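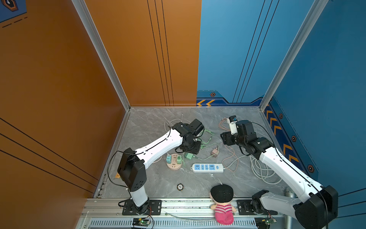
Combien de temps faut-il pour montrer une tâche à un bras robotisé ?
Cela dépend surtout de l'opérateur : pour un geste simple, il faut compter une matinée de prise en main, puis une série d'essais enregistrés les uns après les autres.

Galerie : prises, câbles et bras téléopérés

Cette page rassemble des vues de l'atelier Curkix, où l'équipe Ernura prépare ses démonstrations de manipulation. En novembre, le thème était le rangement de câbles et de chargeurs. L'opérateur guide les deux bras à distance, avec une paire de poignées, et tout ce qu'il fait est enregistré : position des articulations, ouverture des pinces, images. Le logiciel Skolero se charge ensuite de découper les essais et d'écarter ceux qui sont incomplets.

Les câbles souples restent la partie la plus pénible. Ils glissent, ils s'accrochent aux fiches, et leur forme change à chaque essai. Svenja Zwahlen, qui encadre les opérateurs, demande de ne pas les démêler à la main avant de commencer. Un essai dure en général moins de 7 minutes. Au-delà, on arrête et on repart de zéro.

Pour les chargeurs, la consigne est d'approcher par le dessus, de placer un doigt de chaque côté du boîtier et de fermer lentement.
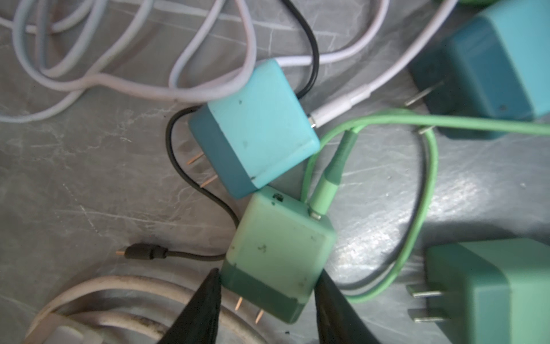
La vitesse de fermeture compte beaucoup. Un opérateur pressé serre trop tôt, le boîtier pivote et il faut reprendre l'approche. Les nouveaux travaillent donc à vitesse réduite pendant leurs deux premières séances. On leur demande aussi de marquer un arrêt avant de soulever, ce qui facilite le découpage des enregistrements.

Une série complète compte 21 essais pour une même consigne. Entre deux essais, on redispose les objets sans chercher à retrouver la position précédente. Les essais ratés sont conservés à part, avec un mot de l'opérateur sur ce qui a gêné : un câble pris sous un doigt, une fiche mal orientée, un geste trop ample.

La prochaine galerie portera sur la méthode Olteanu, où l'on déplace le bras directement à la main, moteurs relâchés. Les vues seront ajoutées à la suite de celles-ci.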